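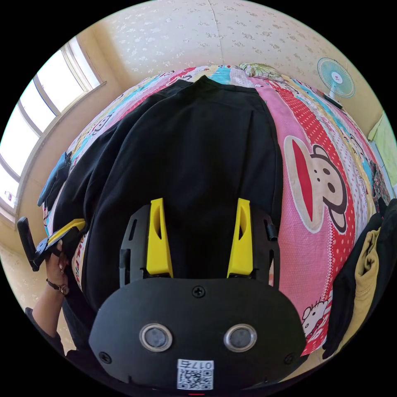 Notes for week 2, Choosing a Hand-Held Gripper Kit
Rokeya Ekanayake

Welcome back, everybody! Before we get into prices I'd like you to think about cloth, which is where so many of these kits get into trouble (a mug stays put while you make up your mind, and a shirt simply doesn't).

We'll be comparing two kits, the Nilto pair from Allavar and the Dillia starter set. Nilto costs 2000 dollars and each gripper holds a charge for about 155 minutes, so plan your recording around that. Dillia is cheaper, but you get a single gripper, and folding with one hand is a slow business, as I'm sure you can imagine.

When you read the Nilto offer, please look at:
- finger width and how easily spare fingers can be had
- how your wrist feels after 300 folds
- what the support plan covers, and for how long

Reading: Selvanayagam, the chapter on soft goods. Bring a T-shirt next time, an old one is fine!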